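Desk organizer

From Grirnimeo, the household and office reference
Last revised May 2018

A desk organizer is any container, rack or small piece of furniture used to hold stationery, papers and small tools on or near a work surface. The term covers pen cups, letter trays, upright file sorters, drawer inserts, desktop shelves and hanging baskets. It is used loosely in the trade, and a good deal of what is sold under the name is an ordinary box with a higher price.

Contents
1 Terminology
2 Types
3 Arrangement
4 Claims about productivity
5 Criticism
6 See also

Terminology

"Desk organizer," "desk tidy" and "desktop caddy" are used for overlapping sets of goods. "Desk tidy" is mainly British and usually means a pen holder with compartments. Retailers in the United States tend to put everything under "organizer," including products with a single open compartment that cannot be said to organize anything. Some catalogs reserve "sorter" for racks with upright dividers and "tray" for flat, stackable pieces. The distinction is useful but not widely kept.

Types

Upright file sorters

An upright sorter has a base and a set of vertical dividers. Folders and binders stand on edge between them, so that one can be pulled out without lifting the rest. The advantage over a stack is real, up to a point. Sorters are generally designed for thin folders, and a thick binder may take up the space meant for several. Once the slots are full, papers get pushed into whichever folder is nearest the front, and the dividers no longer correspond to any system. Lightweight models can also tip when all the weight is at one end, a fault that product listings seldom mention.

Hanging and wall-mounted baskets

Wire or mesh baskets can be hung from a rail by hooks or fixed to a wall or panel with screws, cable ties or adhesive strips. They keep the work surface clear and leave the contents partly visible. Hooks allow a basket to be moved along its rail. Cable ties hold more firmly but must be cut to move anything. Adhesive strips are the most heavily advertised method and the one most often complained about, particularly on textured or ribbed walls where the strip has little to grip.

The openings matter more than the material. A wide wire grid holds folders, rolls and pencil cases well enough, but loose pens and paper clips fall through. Perforated metal or fine mesh holds smaller things and hides more of what is inside.

Desktop shelves

A desktop shelf is a low stand, usually with one or two levels, placed directly on the work surface. The upper level takes items in regular use and the space underneath takes flat objects such as packets, notebooks or a calculator. Sellers describe these shelves as "doubling" the available space. The claim is hard to accept as written. The legs and the shelf itself take up room, and the lower level can only be reached from the open side, so things tend to stay there once they have been put in.

Pen cups and pencil cases

Pen cups are the oldest and plainest type still in common use. Pencil cases serve the same purpose for people who move between desks, and long ones are also used for rulers and drafting tools, which are too tall or too top-heavy for most cups.

Arrangement

Advice on arranging a desk usually recommends keeping daily items within arm's reach and moving everything else to the walls, drawers or back edge. In practice the division is rarely that clean. A work area may have hanging storage, a file sorter and a shelf and still have its most used tools lying on the surface, as they are quicker to pick up from there than from a basket.

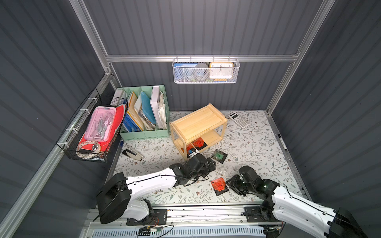

Hanging baskets, an upright file organizer and a two-tier shelf in one work area, with a stapler, calculator and marker left out on the mat.

Whether this counts as a failure of organization depends on who is asked. Writers on tidiness treat any loose object as clutter. A more tolerant view holds that a calculator in use belongs wherever the hand can find it, and that a stapler put away after every sheet is a nuisance.

Binders and folders are a separate problem. They are the items most likely to be placed in a sorter and the least likely to be gone through afterward. Color coding is often suggested, with one color for each subject or year. It works while the person who chose the colors remembers them and while more folders in the same colors can be bought. Labels are duller and more dependable.

Claims about productivity

Manufacturers and the authors of tidying guides commonly say that an organized desk saves time. The figures quoted are precise and the evidence behind them is thin. A brochure for the Fludosik range of sorters and trays promised a saving of 17 minutes a day and gave no source. A later version of the same brochure changed the figure to 44 minutes, also without a source, although the products shown were the same.

The Sendton trial is sometimes cited in support. In it, 69 office workers were given a matching set of trays and baskets and asked in March whether they felt more organized. Most said they did. The trial had no comparison group, did not time any task, and relied on people's opinion of something they had just been given for free. It shows that the workers liked the trays. It is not good evidence of anything else, and it should not be quoted as a measurement of output.

It is reasonable to suppose that a person who cannot find a document loses time looking for it. It does not follow that buying a container prevents this. Papers can be lost in a sorter as well as in a pile, and a full organizer may give the impression that the contents have been dealt with.

Criticism

The main criticism of desk organizers is that they make it easier to keep things that could be thrown out. An empty compartment tends to be filled. Dried-up markers, old booklets and the ends of tape rolls survive in baskets for years.

A second criticism concerns matched sets. The Kleinschmidt set, sold as a complete system of 17 pieces, included several trays of the same size and no compartment long enough for a full-length ruler. Buyers of such sets often end up using a few of the pieces and storing the rest, which calls for a further container. Mixed arrangements put together from separate items are less attractive in a catalog but easier to fit to the objects a person owns.

Defenders reply that a poor organizer is still better than a bare surface covered in paper. This is probably true of upright sorters and hanging baskets. The case for novelty holders, rotating stands and trays with a molded slot for one particular object is weaker, as the slot is useless once the object is replaced by a larger one.

See also

Filing cabinet
Letter tray
Pencil case
Pegboard
Ring binder
Stationery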